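Workshop and kitchen tips: when the robot arm pulls the freezer drawer too hard

Last updated 3rd October

Many of you wrote to me after my September page on teaching a kitchen arm to open doors. Most letters were about one fault, and I had the same fault myself, so I put my notes together.

The problem is a drawer that sticks. My Sowa arm took the handle of the freezer drawer, pulled, and the drawer did not move. A person would stop and look. The arm increased its force until the joint gave an overload error, number 1812 in the log, and then it stayed with the gripper closed on the handle. I could not open the drawer and I could not move the arm. It took me 35 minutes to free it, and the handle was bent at the right end.

Do it first in simulation. I know this is boring advice, but a bent handle on the screen costs nothing. Put in the whole kitchen, with the cabinets on both sides, and do not test with a refrigerator standing alone.
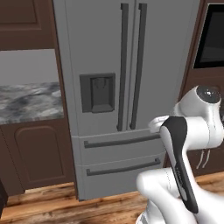
Set a pulling limit before anything else. I use 50 newtons for the drawer and less for the doors. Jiahui Li, who repairs these arms, wrote to me that she found one customer's limit at 71 and the screws of the handle were already coming out. If your drawer needs so much force, the drawer is the problem. Look for ice on the rails and check that no bag is caught behind.

When the limit is reached, the arm must open the gripper and go back a little. Please test this separately. In my first program it went back without opening, and so it pulled even more.

Gripping near one end of a long handle makes the drawer turn a little and stick in its rails. The middle is better, if the arm can reach it.

Keep the stop button where you can press it without passing in front of the arm. Mine was on the wrong side of the kitchen. Hacer Keskin fixed hers beside the light switch and I have copied her.

After an overload, switch off the power and support the arm with your hand before you release the brake. It is heavier than you think, and it falls on the foot.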